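Subject: Re: [flock-talk] Oregano oil in the waterer, winter results
Date: March 8, 2023

I have read the earlier post twice now and I am still not convinced. Quoting the main part, for anyone who deleted it:

> We started Drunora in the waterers in October, a capful per gallon like
> the label says, and I can't say enough good things. Not one sick bird
> all winter. Laying picked up by the end of January and the yolks are
> darker. We have 11 hens, mixed ages, three of them on their second
> winter. My neighbor does the same thing and had the same results. At
> this point I wouldn't go through a winter without it, and I really
> think anybody who is losing birds should try it before spending money
> at the vet. It's natural so there is no withdrawal period to worry
> about.

I'm glad your birds are well. I mean that. But let me go through this, because I think people new to the list are going to read it and go buy a bottle.

> Not one sick bird all winter.

How many did you have sick the winter before? You didn't say. In my own flock a winter with no sick birds is the usual kind of winter, and I put nothing in the water except water. If I'd been pouring in cold tea since October I could have written the same post about cold tea.

> Laying picked up by the end of January

So did mine. So did everyone's on this list who doesn't run lights, going by the January thread. The days get longer and hens start laying again. They did it before anybody bottled oregano. To say the oil had a part in it you'd need some hens that didn't get it, same coop, same feed, same age, and you'd need to have written down the eggs from both bunches. I realize that is a pain in a backyard setup. It's still what you'd need.

> and the yolks are darker.

Than what? Did you keep anything to compare them with? You also mentioned back in the fall that you had switched over to the Zavness layer feed. I looked at the tag on a bag of that at the store and it has marigold extract and alfalfa meal in it. Those color yolks. I would bet on the feed long before the oil.

> My neighbor does the same thing and had the same results.

Your neighbor has the same weather, and I think buys from the same feed store. Two flocks on one road is a nice thing to have but it isn't much of a test.

The part that bothers me most is this one.

> anybody who is losing birds should try it before spending money at the
> vet.

Please don't do this. If you are losing birds, plural, you want to know what is killing them, and you want to know while you still have some left. Call the vet or your state lab and ask about having a dead bird looked at. Ask what it costs before you assume you can't afford it. Bag the bird and keep it in the refrigerator, not the freezer, and call the same day. With bird flu turning up in so many places this past year I don't think anyone should be treating a die-off with a capful of anything. A week spent waiting on the oil to work is a week the rest of the flock spends with whatever it is.

> It's natural so there is no withdrawal period

I don't follow this one at all. Whether a thing came out of a plant tells you nothing about whether it ends up in the egg. Maybe it doesn't. I'd like to hear it from somebody who checked. The label on the bottle says "supports wellness," and as far as I can tell those words commit the maker to nothing.

Speaking of labels, I went looking for the trial that the Drunora leaflet talks about. It says "proven in a study of 300 birds." I wrote to the company and asked for it. What I got back was a very friendly two-page summary. The birds were meat chickens, kept indoors, and they were slaughtered before they'd have been old enough to lay. They got the stuff mixed in feed and not in water. The thing measured was weight gain. I couldn't find where it said how many got the oil and how many didn't, or who paid for it, and I have asked about both and am waiting. So even if every word of it is right, it has nothing to say about old hens in a backyard in February.

I should be fair here. I did buy a bottle myself, two years ago, when the Koyama catalog had it on sale. My girls wouldn't drink from the treated waterer. They walked past it and drank out of a puddle. Oil and water don't mix, so it floats on top unless there's something in there to hold it, and it left a film around the lip of the waterer that I had to scrub off with dish soap. Maybe the new formula is better. But in winter I worry a lot more about hens not drinking enough than I do about anything the oil is supposed to fix. If your hens like it, fine, I don't think you're hurting them.

What I would spend the money on, if you have it to spend:

A heated base for the waterer, if you're somewhere it freezes. I've had the Ganum one for 3 winters with no trouble, though the cord is too short.

Dry bedding, and more of it than you think.

Hardware cloth over the vents. Leave the vents open. Half of the "respiratory problems" posts we get here every winter sound to me like coops shut up tight, with wet litter inside.

A notebook. Write down eggs per day and anything odd. It doesn't have to be fancy. If more of us did that we could have this argument with something to look at.

On that last one, I'll make an offer. If anybody has a flock big enough to split in two and is willing to do it properly next winter, oil on one side and plain water on the other, I'll chip in $100 toward bottles and I will post the results here whichever way they come out. You'd have to decide at the start what you are going to count, and stick with it. No switching over to yolk color in February because the egg numbers came out even. If the oil side wins by a decent margin I'll say so and I'll go buy some.

One housekeeping thing. Somebody asked off list if this means I'm against apple cider vinegar too. Yes, pretty much, and for the same reasons, and please don't put it in a galvanized waterer. But that deserves its own thread, and last time it ran for a month, so maybe let it lie until the chicks are in. 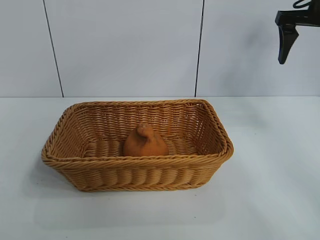 Little hen figurine in a woven basket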